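Candar 档案周转纸箱
瓦楞纸板制 可平折 供纸质档案、图书及票据的搬迁与短期存放

产品概述

Candar 档案周转纸箱由 Tendano 包装制品部供应,面向档案馆、图书馆、院校及企事业单位的文书部门。本产品用于库房调整、办公地点迁移、数字化外包送扫等工作中的装箱、运输和临时堆存。纸箱以平折状态交付,使用单位自行成型、封底,装箱完毕后封盖并加贴标签。

本产品属于周转类包装,不作为档案的永久保存容器。需要长期入库保管的卷宗,应另行选用符合本单位保管规范的无酸档案盒,再将档案盒整体放入周转纸箱运送。Valente 系列无酸档案盒的外形与本产品内腔相配,有关资料见该系列产品页。

本页内容于2022年7月14日修订,此前印发的纸质说明与本页不一致的,以本页为准。

箱型与材料

纸箱采用上下摇盖开槽结构,箱底和箱盖各由四片摇盖组成,两片外摇盖在中线处对接。箱体侧面接缝在出厂时已经粘合,使用单位无需自行拼接侧板。

箱板为双瓦楞结构,外层面纸为本色牛皮纸,不覆膜、不上光,便于书写和粘贴标签。两端侧板设有椭圆形手孔,手孔内侧保留折叶,向内推开后垫于手指与纸板断面之间。订购不开手孔的箱体,请在订单中注明“无手孔”字样,价格不变,交货期与标准品相同。

规格与供货

标准型内腔高度按竖放档案盒设计,适用于常见宽度的文书档案盒。档案盒应脊背朝上竖立排列,不宜平叠。

加长型供图纸筒、账簿及开本较大的合订本使用,满载后应由两人搬运。

扁平型供照片档案、底片册及散页票据使用,高度较低,便于平放和逐层取用。

标准型每捆11只,加长型与扁平型按只计数,不拆零出售衬板。首次订货的起订量为100只,三种箱型可合并计算。单次订货达到200只的,可免费在箱体一侧加印单位名称和编号栏,印刷为单色,文稿由订货单位提供并书面确认。加印后的纸箱不接受退货,印刷内容与确认稿不符的除外。

衬板、隔板及封箱胶带为选购件。隔板按箱型分别裁切,不同箱型之间不能通用,订货时请逐项核对。

封箱胶带

周转纸箱的底部承受全部装载重量,封底方式直接影响使用安全。纸质档案密度较高,同等体积下明显重于衣物、文具等一般办公用品,用普通文具胶带封底不能满足要求。我部建议采用专用封箱胶带,宽度应能同时覆盖中缝两侧的摇盖,并在箱体两端向下延伸一段长度。

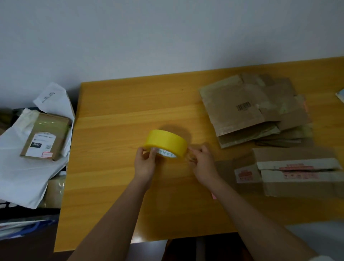 从胶带卷上拉出封箱胶带

胶带的选择还应考虑存放时间和库房条件。普通丙烯酸胶带适用于一般室内环境,对大多数搬迁项目已经足够。气温较低的库房或冬季室外转运,应选用标明低温适用的品种,并将胶带提前放入室内。湿水牛皮纸胶带与箱体面纸结合紧密,可随纸箱一并回收,但施工时需要水分,不建议在已经装有档案的箱体附近操作。

不得在档案、档案盒或案卷封面上直接粘贴任何封箱胶带。残留胶质会逐渐渗入纸张并引起变色,后期清除时往往会损伤纸面。需要束紧卷宗时,请使用棉质扎带或无酸纸条。

成型与装箱

成型作业宜在平整、干燥、洁净的台面上进行,台面高度以操作人员站立时不需弯腰为宜。打开平折纸箱,将四面侧板推成直角,先折入两端的短摇盖,再折入两侧的长摇盖。长摇盖对接后,中缝应平直,允许存在细小缝隙,不允许相互搭叠。

沿中缝粘贴一道胶带,用手掌自中间向两端压实。装载较重的箱体,应在中缝胶带两侧各补贴一道,并在箱底两端横向封边。封底完成后翻转纸箱,检查四角是否方正,再行装入。

装箱前应完成清点和登记。每箱配一份装箱清单,一式两份,一份放入箱内最上层,另一份由项目负责人保存。清单至少载明全宗号、目录号、起止卷号、装箱人和复核人。同一案卷的分册不应分装于不同纸箱;确需分装的,应在两只纸箱的清单中互相注明。

档案盒竖立装入后,以手指能插入盒间而盒体不倾倒为宜。空隙过大时,用折叠的无酸纸或隔板填充,不使用报纸、碎纸及有色泡沫。报纸油墨容易转印,碎纸则会混入卷内,给后续清点造成困难。

标签应贴在短侧板手孔上方,同一批纸箱的标签位置须保持一致。不建议把标签贴在箱盖上,堆码后将无法查看。涉密或限制利用的档案,标签上只标注箱号,不标注内容,其装箱与押运按使用单位的有关规定办理。

堆码与存放

装载后的纸箱应置于托盘或搁板上,不得直接放在地面。靠外墙存放时须与墙面留出间距,避开给排水管线、空调出风口和阳光直射区域。标准型满载堆码不超过四层,加长型不超过三层,上下层箱体四角应对齐。扁平型可与标准型同垛存放,但只能放在最上层。

库房相对湿度宜控制在60%以下。瓦楞纸板吸湿后强度下降较快,外观却可能没有明显变化。因空调故障、雨季返潮等原因使纸箱长时间处于高湿环境的,应先降低堆码层数,再安排检查和更换。曾经受潮的纸箱即使已经晾干,也不再用于装载档案。

平折未用的纸箱应水平放置,保留原捆扎带,用多少拆多少。竖立倚墙存放容易造成箱板弯曲,成型后四角难以方正。

开箱、折平与重复使用

到达目的地后,应先核对箱号和封口状态,再行开箱。开箱使用刀具时,刀片伸出长度以能划开胶带为限,沿中缝浅划,刀口方向避开持箱的手。箱内最上层通常为装箱清单,下刀过深会直接划伤清单和档案盒。珍贵档案的箱体,建议用手揭起胶带端头后缓慢撕开,不用刀具。

纸箱清空后,划开箱底胶带并沿原压痕折平。箱板完整、压痕未断裂、手孔无撕裂的,可以再次使用,重复使用时应在原中缝位置重新粘贴胶带。原有标签须全部揭除或以空白标签完全覆盖,以免新旧箱号混淆。

出现下列情形之一的,应停止使用:侧板接缝开胶;箱角压溃;面纸大面积剥离;箱板有水渍、霉点或虫蛀痕迹。发现霉点或虫蛀的,除停用该纸箱外,还应将同垛纸箱隔离,通知保管人员检查箱内档案。 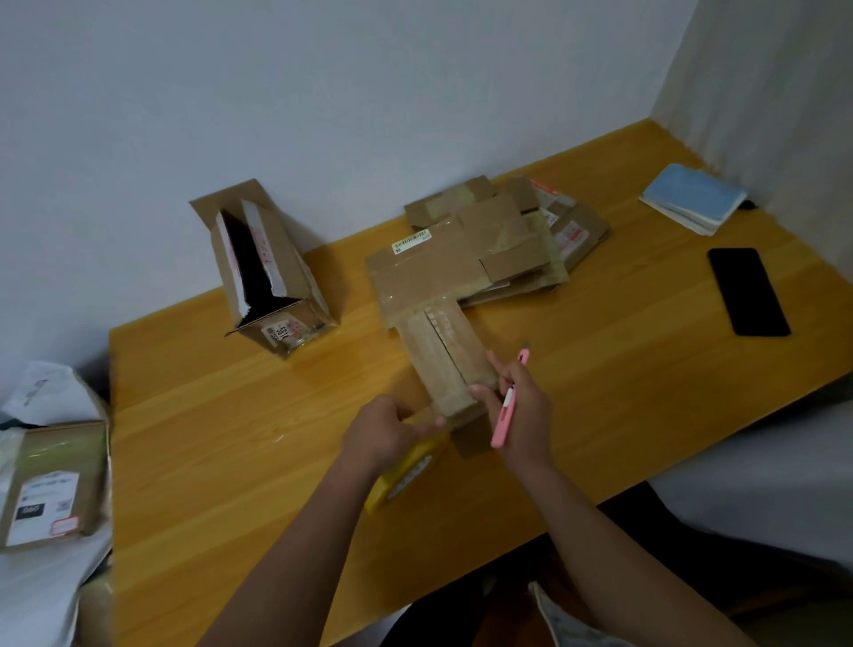
重复使用的纸箱,旧胶带是否需要全部撕除?
不需要全部撕除。粘贴牢固、表面平整的旧胶带可以保留,新胶带直接覆盖其上即可。已经翘边、起泡或带有断口的部分应当剪去,强行撕扯会连带剥离面纸。同一位置胶带累计超过三层时,新胶带的附着力难以保证,该纸箱宜退出档案周转,改作他用或送交回收。

使用单位反馈

本产品在定型前交由 Drustico 企业档案中心试用,用于该中心旧库房向新址的整体迁移。项目负责人 Catinca Pascu 在试用报告中写明,标准型纸箱用于文书档案的装运情况良好,加长型用于账簿时,手孔位置偏低,两人抬运时箱体易向一侧倾斜。我部据此将加长型手孔上移,并加宽了孔内折叶。

该中心库房主管 Pentti Vuorinen 另就标签提出意见,认为本色面纸上的浅色标签在照度较低的库房内不易辨认。此项意见不涉及箱体结构,我部已在选购件中增加白底黑框标签,供有需要的单位订购。

试用期间还收到关于箱盖的建议,希望增设可反复开合的插舌,以减少胶带用量。经比较,插舌结构在堆码时对箱盖平整度有影响,标准型暂不采用。扁平型的插舌方案计划于9月提交样品,是否列入供货目录,届时另行公布。

订货与验收

订货单位应提交加盖公章的订货单,注明箱型、数量、是否开手孔、是否加印以及收货地点。有多个收货地点的,请附分送明细。收货地点不具备卸货平台的,应提前告知,以便安排带尾板的车辆。

货物到达后,收货人应在承运人员在场时检查外包装。捆扎带断裂、边角破损或有水湿痕迹的,应在签收单上写明并留存照片。数量不符的,请于签收后五日内书面提出。经确认属于制造缺陷的纸箱,我部予以更换;因存放不当造成的弯曲、受潮,不在更换范围之内。

样品每单位限领一套,含三种箱型各一只,不含胶带和隔板。领取样品须填写用途,运费由申请单位承担。

联系人

产品规格及试用事宜:Ionuț Zamfir
订货、加印及分送安排:Prasetyo Chin
验收异议与更换:Percy Palomino

相关产品

Valente 无酸档案盒
Candar 隔板与衬板
白底黑框箱号标签
棉质扎带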